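Home | About us | Services | Guidance notes | Contact

We use cookies to keep this site working and to count visits. Accept | Manage settings

About Juvov

Juvov writes and checks working rules for robot cells. We are based in Akstead, with a second test room at Jillbridge. Our customers are small manufacturers, training colleges and integrators who need a robot task written down in a form that can be tested, signed off and repeated by another person.

The company was set up by Gaspard Lacroix, who had spent his earlier career commissioning pick-and-place lines. He remains technical lead and signs every rule set before issue.

What we do

Most of our work concerns handling tasks: picking, placing, sorting and presenting parts. For each task we produce a rule set covering approach, grip, release and stop conditions. A typical rule set runs to 51 clauses. Each clause states one requirement, one method of checking it and one pass limit. Clauses that cannot be checked are removed or rewritten.

We do not certify machinery. Conformity with machine safety law stays with the manufacturer or integrator, and our documents say so on the first page.

How we work

Every rule set is tried in simulation before it is tried on hardware. The simulated run must complete 100 trials under fixed starting conditions, and then a further set with the starting positions varied. Failed trials are kept in the record with the successful ones. A customer may ask for the full log at any time.

The following apply to all our test work:

- The gripper opening is set before the approach begins and is not changed during it.
- Contact with any object other than the target ends the trial.
- Starting positions are recorded by grid square where a grid is available.
- A change to the model, the lighting or the camera view means a new version number.
- The person who wrote a clause does not check it.

Our reference tasks use common objects with upright, uneven shapes. Chess pieces are useful for this: they differ in height and outline, and a small board leaves little clearance between neighbours. The Pruvost task set, which we maintain, is built on this idea and was last revised in April. 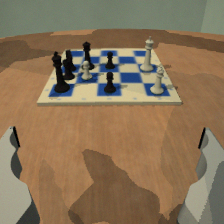

Simulated tabletop task: gripper open, five-by-five board with black and white pieces.

Records and review

Test records are held for 129 months. Rule sets are reviewed once a year, or sooner if a customer reports a fault - reports are logged on the day they arrive. We currently hold about 600 clauses in our shared library, all open to customers on request.

Last updated: 2021-10-08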